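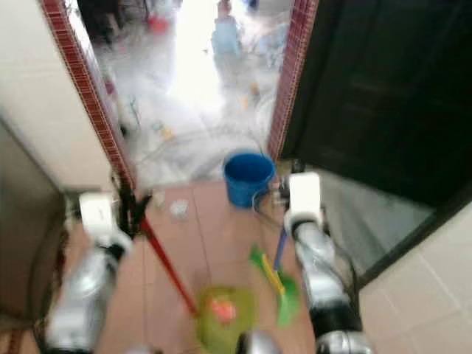

Notebook, wet area and doorway, Tovar building
December, 8.40 am

Third go at the terracotta. I'm still not convinced the Uvetti concentrate does anything plain hot water doesn't, and I'd like that on the record before someone orders another drum of it.

Plan for today, as handed to me: sweep, then mop, then leave it alone until lunch. The sheet says to work from the far side back through the doorway so you don't walk on your own wet floor. Fine in theory. In practice everything ends up parked around the threshold and you step over it all morning. Mop with the red handle, lime green head. Dustpan and brush set, the green one on the blue stick. Blue bucket with the wire handle, just inside the door. Odds and ends of white scrap on the floor near the bucket, paper or plastic, to be picked up before any water goes down. Last time they got mopped and turned to porridge in the grout.

Dose. Label says 11 mL per litre. Zyanya Rosales reckons half that, on the grounds that a glossy tile shows every streak of leftover detergent. I agree with her, but neither of us has tested it, so it's two opinions and no data. Will do one strip at full dose, one at half, one with water only. Masking tape on the wall side so I can tell them apart afterwards.

9.15. Swept. The long-handled dustpan is kinder on the back, I'll give it that, but the lip doesn't sit flat where the grout is low and you get a line of grit left behind every single pull. Went over it twice. Collected 51 g by the bench scale, which sounds impressive until you remember it's mostly sand off people's boots. The mosaic strips either side of the door hold dust in all the little joints, and a mop won't touch that. Dry brush, by hand, and I'm not doing it today.

9.50. Three strips mopped. Wrung the head out hard for each one and changed the water between. Changing the water is the step everybody skips, me included, and it's probably worth more than the chemical.

10.30. All three look the same. They're still damp, so of course they do.

11.45. Dry. Full dose strip has a faint bloom in raking light, colour a bit dull near the grout. Half dose, no bloom I can see. Water only, no bloom, but a couple of scuffs stayed put that may or may not have been there beforehand. I didn't note scuffs before starting. Stupid. Next time mark them in pencil on the plan first.

Nalteseck's brochure for the sealer claims the surface "stays brighter for longer". Brighter than what, for how long? They quoted us 1,457 dollars for the full area and the rep couldn't tell me whether the existing finish has to come off first. If it does, that's the real job and the sealer is the cheap bit. Parked until I get a straight answer in writing.

Grout lines: the Skodusari paste is still in the cupboard, opened, tub number 663 if anyone wants to chase the batch. I tried it on one joint in the corner behind the door. Lighter, yes. But I also scrubbed that joint for five minutes with a stiff brush, so who knows. Needs a second joint with brush and no paste. Zyanya says she'll do it so I can't fudge the scrubbing.

To do:
Pencil the scuffs on the floor plan before anything gets wet
Repeat strips with the order swapped, water only going first
Brush-only joint (ZR)
New mop head, same type, rinsed before first use
Hook on the wall for the long handles. I've asked twice. The mop lying across the way in is a broken ankle waiting to happen, whatever colour the handle is

Half dose for now. Cross out the full dose on the laminated card if you've got a marker that takes.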